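Golville offers two-arm folding robot for rent to small laundries

Print this article | E-mail this to a friend

Sun 28 June

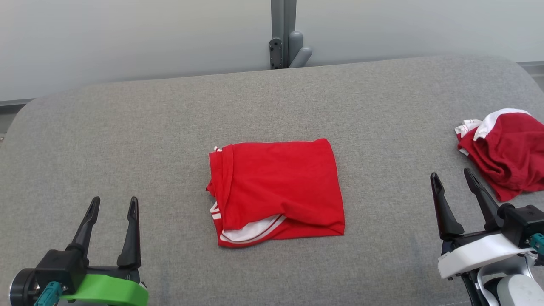

One red garment folded, another still to do, between the two grippers of the folding robot.

The company Golville has started to offer its two-arm folding robot for rent, with a service contract included in the price. The offer is meant for small laundries, sports clubs and hotels which do not want to buy a machine of their own.

The robot is called Grurnader and it works at a padded table covered with fabric. It has two arms, each with a two-finger gripper, and it takes garments one at a time. According to Golville it can fold T-shirts, towels and pillowcases. Trousers and bed sheets are not part of the offer for the moment.

"Our customers asked us first for the shirts, so we began with the shirts," said Huguette Zacharias, who is responsible for the rental service at Golville. "A sheet is a much bigger problem for two arms of this length."

The company says that the robot folds 64 pieces in an hour when the garments are of similar size. A person with practice is faster, and Zacharias does not dispute this. The customer should give the robot the work that can wait, she said, for example in the evening after the last delivery has left.

The rent is 200 euros a week, and the shortest contract is four weeks. Delivery and installation are free inside 60 kilometres from the Golville workshop in Purnov. For longer distances there is a single payment of 100 euros. Two visits from a technician are included in each contract, and also new finger pads for the grippers when the old ones are worn.

One of the first customers is the laundry Fehr, which washes the kit of several football and handball teams. Its manager, Lucero Correa, has used the robot for five weeks and is in general satisfied, but she has some remarks.

"The fold is good enough for our bags. It is not good enough for a shop window," Correa said. She would also like a shorter start in the morning, as the arms need several minutes to check their position before the first shirt. Golville says that this will be improved with the next software, which is planned for October.

Customers who already have a contract will receive the new software without extra cost.

Print this article | E-mail this to a friend

Related items
Laundry Fehr moves to bigger building in Purnov
Hotels look for staff before the summer season
Golville opens second workshop
What to ask before you rent a machine

Search this site
Enter keyword
Go
Advanced search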